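REPORT OF INQUIRY INTO THE STOPPAGE AT GOKOW STATION

Submitted to the Board of the Woria Company by the Office of Incidents
10 March 2021

1. The Office was asked to find out why Station 2 at the Gokow works ceased to serve coffee on a morning in February, and why it could not be made to resume for 583 minutes. The Office has interviewed all staff on duty, read the station log in full, and examined the station itself. Its findings are set out below.

2. The station consists of two arms, a table and a supply of cups, lids and straws. It was supplied under contract by Steyn and runs a control program called Todow. In the period before the stoppage it had completed 1,910 servings without a recorded fault. Staff described it as reliable. One described it as polite, a term the Office asked her to withdraw and which she declined to withdraw.

3. The person responsible for the station was Dorottya Orbán, Senior Attendant. Ms. Orbán had held the post since the station was installed. Her duties were to fill the supply racks, to wipe the table, and to press the red stop control if anything was done that should not be done. She had never pressed it.

4. The fault arose at the final step of a serving. In that step the left arm closes on the cup and holds it steady, and the right arm lowers a straw into the opening in the lid. Todow will not lower the straw until the left arm reports that the cup is held. The left arm will not close until the right arm reports that the straw is clear of the cup. Each report is given a short time in which to arrive. On the morning in question neither report arrived, and the time allowed for them did not run out.

5. Steyn has explained this last point to the Office in a letter of 14 pages. In brief, a setting that limits the wait had been changed during an update. Where a number should have stood, the field had been left blank, and Todow read the blank as permission to wait forever.
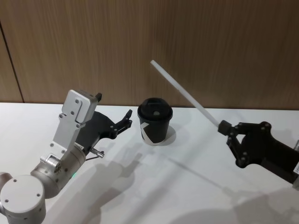

Station 2, Gokow works. The final step of a serving, before the straw is placed.

6. Ms. Orbán noticed the stoppage at once. She informed the Office that the arms did not look broken to her. "They looked like two people at a door," she said, "each waiting for the other to go first." The Office asked whether she had then pressed the stop control. She said that she had not, as nothing was being done that should not be done. Nothing was being done at all.

7. The Office considers this a fair reading of her written instructions, which are attached as Appendix A and which run to one page.

8. The customer, a clerk from the third floor, waited for a time and then asked whether he might take the cup himself. Ms. Orbán refused. The safety rules forbid any person to place a hand between the arms while the station is powered. The clerk pointed out that the arms were not moving. Ms. Orbán replied that they were not moving yet. The clerk has since lodged a complaint, which is the reason this inquiry was opened.

9. Ms. Orbán then telephoned the Steyn service line. She was told that the station was reporting normal operation and that no visit could be booked for a station in normal operation. She was advised to call again when it failed. She called again in the afternoon and was told the same thing by a different person. The Office has heard the recordings and finds that both calls were conducted with courtesy.

10. Staff went home in the evening. Ms. Orbán stayed. Asked why, she stated that the rules require a powered station to be attended, and that she could not remove the power without pressing the stop control, and that she had already explained about the stop control. Pressed further, she added that she did not like to leave them like that.

11. The log for the next hours contains the same line repeated: WAITING. HOLD NOT CONFIRMED. It is followed each time by the matching line from the other arm: WAITING. CLEAR NOT CONFIRMED. The Office has read all of these entries and found no variation in them.

12. The stoppage ended at night. At that point the log shows a single entry of a kind the Office has not found elsewhere in the records of the station. The left arm reported that the cup was held. It had not closed. The right arm accepted the report and began to lower the straw, and the left arm then closed on the cup, so that what it had reported became true before the straw arrived.

13. Steyn maintains that this was a stray signal, and has replaced the part it believes to be at fault. The Office has no evidence to the contrary. It must record, however, that a false report of a safe condition is a more serious matter than a long delay. Had a hand been between the arms, the station would have moved without any proper check. The harm could have been grave. That there was no hand between them is owed to Ms. Orbán, who had kept the clerk away, and had remained behind the yellow line herself for the whole of the day.

14. The Office asked Ms. Orbán what she had been doing when the arms began to move. She answered, after some hesitation, that she had been talking. The Office asked to whom. She said that there had been no one else in the room — the Office may draw its own conclusion. She had said, as near as she could remember, "One of you will just have to trust the other."

15. The station has no microphone. Steyn has confirmed this in writing, and the Office has confirmed it by inspection.

16. The Office recommends that the blank setting be filled, and that no report of a held cup be accepted without a second reading from the fingers themselves. It recommends that the instructions to attendants be amended so that the stop control is pressed when nothing is done, as well as when the wrong thing is done. It recommends that the clerk be sent a letter of apology and a voucher of up to 375 in the company's own canteen credit.

17. No action is proposed against Ms. Orbán. She has asked to remain at Station 2, and the Office sees no objection. She drank the coffee herself, and told the Office that it was cold.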